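Basket sorting, notebook, March

Picking up from the morning. Question for today is still the same one – does the rim-grasp policy need the wrist view, or does it get by on the overhead alone. Okeke split: 400 demos for training, 68 held back, 468 all told. Same split for both arms of the comparison so no arguing later.

Wrist view gives the rim and the slots very clearly, which I think is where the gain comes from. Fingers close either side of the rim, one in, one out, and that's the grasp we label as good. Anything on the slots themselves gets labelled bad. 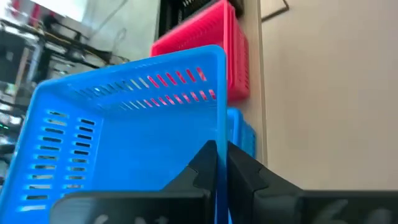 Logged by: Rhys Porent, research technician

Worry: nested baskets. Red rims packed that close look like one thick rim from the wrist and the Plakura segmenter merges them. Tried the lower threshold, merges less but then it splits single rims at the corners. Left at default for now. Need to ask whether Handine have a newer checkpoint.

Overhead-only run finished 14:20. 323 grasps scored, 86 of them bad. Most of the bad ones are on tilted baskets, fingers going for the side wall. Havent run wrist+overhead on the same starts yet so no comparison, dont quote the number.

Layout for the next batch: one each of blue, red, black up on the shelf, the rest on the mat, both arms working.

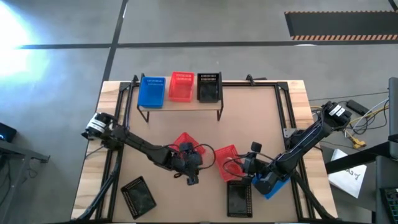

Rhys Porent

Black on the mat segments fine from overhead, better than I expected. Blue under the right wrist is the harder one, occlusion mask eats half of it. Maybe drop those timesteps from the loss, or weight them down – try weighting first.

To do
wrist+overhead, same seeds
re-check labels on tilted reds
back up teh logs before the retrain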